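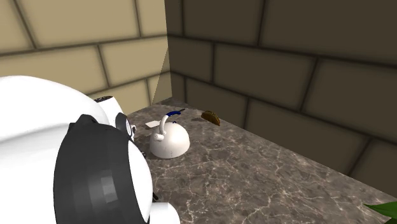
Ticket 196: Recipe cards print with the last line missing
Status: Solved
Product: Murdale recipe keeper, desktop version
Opened by: Vesna Nikolaidis
Handled by: Gorazd Pavlović

Vesna, 9:10 am
Hello there! First of all, thank you for Murdale. I moved all of my grandmother's recipes into it over the winter and my cousins have been begging for copies ever since. That's where I've run into trouble. When I print on the small index cards, the last line of the recipe is gone. On the walnut cake you lose "let it cool in the pan," which my cousin found out the hard way, poor thing. On screen the card looks perfect. My printer is a Lostunik and I'm on the January update. I have a pack of 500 cards and I'd hate to waste many more of them!

Gorazd, 9:45 am
Hi Vesna, and what a lovely project. I'm sorry about the cake. Could you open Print, then Page Setup, and tell me what you see next to Scale and Bottom Margin? Also, does it happen with every recipe or only the longer ones? While we work on it, please print on plain paper and save your good cards.

Vesna, 10:20 am
Scale says 100 and Bottom Margin says 0. It's only the long ones, the ones that fill the card. The short ones (her pickles, the lemon syrup) come out fine. I tried changing the font from Parri to the standard one and that got me half of the missing line back, so now I can see the tops of the letters. Progress, I suppose!

Gorazd, 11:05 am
That half line is a wonderful clue, thank you. Your printer can't put ink on the very bottom strip of the card, and with the margin at 0 Murdale thinks it has that strip to use. The January update reset the margin for people who had a custom card size saved, and I'm afraid you're one of them. Please try this:

1. Go back to Page Setup and choose Restore Card Defaults.
2. Pick your card size again from the list.
3. Leave Scale at 100 and tick Shrink Long Recipes.
4. Close Murdale completely and open it again before you print.

You can switch back to Parri afterward if you like it better.

Vesna, 1:30 pm
It worked! The walnut cake is all there, cooling and everything. I did skip step 4 the first time and got the same old result, so do keep that one in your instructions. One small question before I let you go: do I have to tick Shrink Long Recipes on each card? I have 76 of them.

Gorazd, 1:50 pm
No, thank goodness. Go to Collections, select all, and choose Apply Card Settings. It can take a minute or two with that many, so let it finish before you click anything else. I've passed the margin reset along to the people working on the next update, with the Bunosero card sizes mentioned too, as another customer saw the same thing there.

Vesna, 2:15 pm
All done, and the first batch is printing now. Thank you for being so patient with me. You can close this one.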